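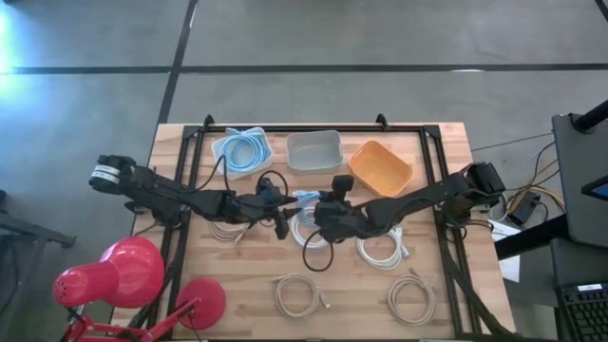 Blue in the white bin, white still on the table, gray and orange awaiting tenants.

The Cable Drawer, Emptied

Every household and workplace has a drawer that won't close. Ours held cables, and by December it wouldn't open either. Samuele Greco got it loose with a ruler and a certain amount of language, and the sorting began at 15 minutes past lunch.

The system, such as it is: one bin per color. We argued for a while over sorting by what the cables do, until we admitted we didn't know what half of them do. Color won.

The light blue ones. Network cable, according to Samuele, bought for the Helalel office and never cut to length. They coil nicely if you follow the bend they already have and fight you like a garden hose if you don't.

The white ones. Every lamp, speaker and charger of the past decade came with one. The longest went to Myung, who has wanted it since the move and will now have to find something to plug in.

The gray bin. Reserved for gray cables, and for anything we can't agree on. Expected to fill first.

The orange bin. We own one orange extension cord, 60 feet long, currently on loan to the people at Arura. They say they're nearly done with it. They said that last winter.

Ties. Fabric ones, please. The drawer had about 46 twist ties in it, all of them holding on to nothing.

More pictures when the drawer goes back in. It has been suggested that we label the bins, and a label maker has been located. Its cable has not.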